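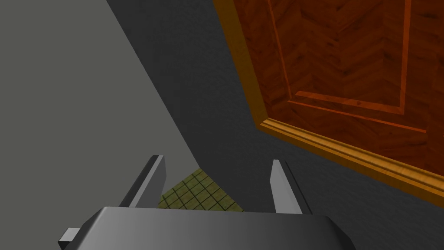

Huw Bevan wants to know why he still has to file a US return when he left at age 2, has never held a job there and couldn't find Ohio on a map. Fair question, Huw. Short thread on being an accidental American.

1/ If you were born in the States, you're almost certainly a citizen, and citizens file wherever they live. It doesn't matter that your mother was only over there for her semester at Monevton and you came home in a blanket.

2/ Filing isn't the same as owing. Plenty of people abroad send in a stack of forms and end up at zero. You get to do the stack anyway.

3/ My own stack last year ran to 331 pages, most of it on one small fund I bought through Bimora because the brochure had a nice lighthouse on it. The fund made $4. Foreign funds are where the US tax code keeps its grudges.

4/ The preparer at Hinds charged me $2,017. I asked if that was deductible and she laughed for longer than I thought was professional.

5/ Then there's the bank account report. Separate form, separate agency, and it looks at the highest balance in the year, all accounts added together. Yes, the joint one with your spouse. Yes, the one you forgot at Ulwood with the school savings in it.

6/ A few people have replied "just renounce." You can. There's a fee, an interview, and they'd like your back taxes straight first. So the way out of the paperwork starts with the paperwork.

7/ If you've missed years because you had no idea, look up the streamlined procedures before you do anything clever. Quietly sending in one good return and hoping is a thing people try. My preparer has a face she makes about it.

8/ Huw has now asked whether he can pretend he never read this thread. Huw, you liked the first post - it's got your name on it.

9/ I'm on extension again myself. Back in September with more pages.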